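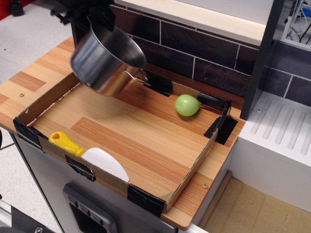
Última alteração: 01/03/2018

Falik — receitas de família em texto simples

O Falik reúne 137 receitas de panela transcritas de cadernos manuscritos, quase todos emprestados por famílias do Minho e da Beira. Há caldos, arrozes malandros, feijoadas e uma secção de compotas que cresceu imenso neste inverno!

O que vem no pacote

receitas.csv: uma linha por receita, com título, caderno de origem, ingredientes e modo de preparar
medidas.csv: equivalências para 15 medidas antigas (quartilho, arrátel, onça e companhia)
notas.txt: dúvidas de leitura, borrões, palavras que ainda discutimos

Os ficheiros estão em UTF-8, separados por ponto e vírgula. Mantivemos a grafia original dos títulos — "assucar" fica "assucar" — e modernizámos só a lista de ingredientes, para a pesquisa funcionar.

Lacunas conhecidas

Os tempos de cozedura faltam em cerca de 80 receitas. O caderno Garner tem três páginas rasgadas, e as receitas afetadas levam a marca "incompleta".

Quem fez

Transcrição de Mafalda Cardoso e Florêncio Correia, revisão de Vitória Morais. As correções são muito bem-vindas, sobretudo de quem souber ler a letra do caderno Kinnunen! Indiquem sempre o número da linha e a leitura que propõem.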